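From: Hauke Oltmanns
To: Taltden Trails list
Subject: Re: [taltden-trails] Missing hiker, Nanmont side

> Does anyone know if the search up past Gidey Creek is still
> going on? My sister drove by at 5 and the lower lot was full of
> sheriff's trucks, and the folks at the feed store are saying they
> found him. I don't want to pass that along if it isn't so. Also,
> is the loop closed? We had a group planned.

Hi Marjorie, and hi everybody,

Thank you for asking before passing it along. I was up at the lower lot most of the afternoon with the sign-in sheets, so I can tell you what I know, and I'll try to keep the guessing out of it.

As of the evening briefing he has not been found. What they did find was a day pack, a little way off the trail near mile 17, and the deputy who spoke to us said they can't say yet whether it's his. I think that is where the feed store story comes from. Things do get bigger by the time they come down the hill! The family has been told about the pack, and they're staying in Nanmont with people from their church, so please let them be for now unless you know them well.
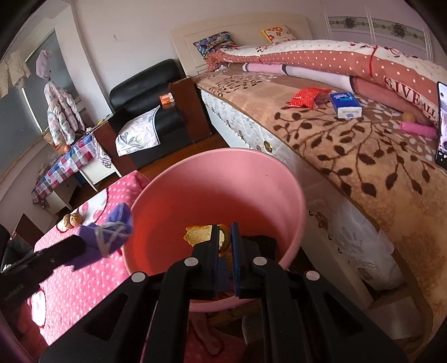 As for the loop, yes, it's closed from the Gidey footbridge all the way around to the Bisomia overlook, and the rangers have tape across both ends. The lower meadow path is open if your group would like a shorter outing, Marjorie, though you'd have to park at the school and walk over (bring decent shoes, the ditch is a mess again). I would give the whole place a miss myself until the trucks are gone, but that's up to you.

They had 40 people out today and the dog team from Bisomia, and the sergeant told me they have enough searchers for tomorrow morning. Please don't go up on your own to look, however kindly it's meant. It muddles things for the dogs. If you were on the trail last weekend and remember seeing a tall man in a green rain jacket, call the sheriff's office in Taltden, even if it seems like nothing much.

I'll write again after the next briefing, which should be at 18:00 unless they move it. And whoever left the blue thermos on my tailgate, it's on my porch.

Warmly,
Hauke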